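Bruveritz sets September release for new Takora comic

1 Sep 2025

Independent publisher Bruveritz has confirmed that the first issue of Takora, a science fantasy series written by Najwa Hattar and drawn by Eifion Gittins, goes on sale in comic shops later this month. The story is planned to run for four issues, with a collected edition to follow next year.

Takora is set in a flooded mountain country where two rival families control the only ferry routes. The lead character, a mapmaker named Paracha, is hired by both of them and has to decide which of her maps to hand over. Hattar first wrote the story as a prose piece and rebuilt it as a comic after meeting Gittins at the Jillstead Comics Fair.

"The book started out with a lot of narration," Hattar said. "Eifion kept drawing pages where the captions weren't needed, so most of them came out."

Colors are by Hatice Kozan. Shamim Khattak is lettering the series and also designed the logo. Each issue will have two covers, one by Gittins and one by Kozan.

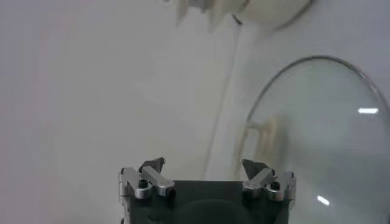

Print run and preorders

The first printing of issue one is set at 3000 copies. Editor Barry Dunmore said Bruveritz raised the number in June, when orders from shops came in higher than the company had planned for.

"We had 95 stores on the list by the time we closed it, and a few more have asked since," Dunmore said. "If it sells through, we will go back to press with a new cover color."

Shops that ordered both covers will receive a signed bookplate by Hattar and Gittins while supplies last. Readers who missed the preorder date can still ask their local store to add a copy to its regular order. A digital edition will be released the same day as print.

The first issue includes a sketchbook section with Gittins's early designs for the ferries and a short essay by Khattak on lettering the invented place names. Later issues will carry a letters page, and Dunmore said mail is already being accepted at the publisher's office.

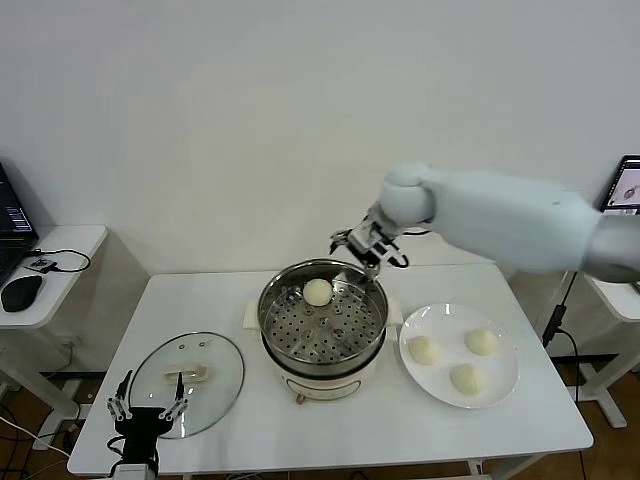 A round steamed bun in a steamer pot.

Hattar and Gittins will sign copies in Jillstead on release day. Issue two is at the coloring stage.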